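# The Long Yellow Line

Most drivers in Atinga County have never heard of Pritik Striping, but they follow its work home every night. The company paints center lines, edge lines, stop bars, crosswalks and parking stalls, and it has done so since 2000, when it owned one walk-behind machine and a flatbed.

Kavinda Majumder runs the long-line truck. He started on the cone wagon, riding backward and setting cones on fresh paint, and moved up to the driver's seat after four seasons. The truck carries white on one side and yellow on the other, with a tank of glass beads behind the cab. The beads drop onto the paint a moment after it leaves the gun. They are what makes a line show up in headlights.

"If the beads sink too deep, you get a nice line in the daytime and nothing at night," Majumder says. "If they sit too high, the plow takes them."

The county maintains 531 miles of paved road. Last season Pritik striped 306 of them. The rest were either on the alternate-year list or waiting for new asphalt. Fresh paving makes the work harder in one way, as there is no old line to follow. A layout crew goes out first and measures from both edges, then puts down small dots of paint for the truck to aim at. On curves the dots are set closer together.

Weather runs the schedule. Waterborne paint needs a dry road and a surface temperature above 50 degrees, and in the hills north of Coser the road may not reach that until late morning. Crews load at 5:30 anyway. There are strainers to clean, tips to change and bead guns to test on a strip of tar paper in the yard. A clogged tip found in the yard costs a few minutes. One found on the highway means pulling over the whole train, with its two shadow trucks and arrow boards.

The train moves at a slow jog's pace on two-lane roads, faster where there is room. Drivers pass it when they shouldn't. Tracking is the most common damage: a car cuts in, picks up wet yellow and prints it down the lane in smaller and smaller marks. Pritik grinds out the worst of those and blacks out the rest.

In town the work is done at night and by hand. Crosswalks and arrows are mostly thermoplastic, which comes in sheets and is melted down with a propane torch. It costs more than paint and lasts years longer under turning tires. Majumder likes torch work less than he used to. His knees are 38 years old, he says, same as the rest of him, and they feel it on the school crosswalks.

Winter is for repair. The pumps come apart, the hoses get replaced, and the office prices bids for spring. Pritik keeps its maintenance records in Buvalance, a scheduling program it took on two years ago. The older hands still write gallon counts on the shop whiteboard first and type them in at the end of the shift.

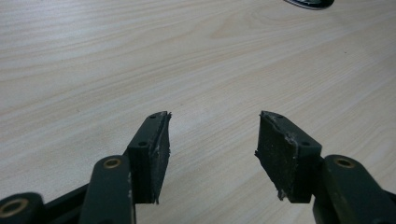

COSER, January

The county opens striping bids next month. Pritik plans to bid on the rural routes and the Coser downtown package, and to hire two more people for the cone wagon before the season starts.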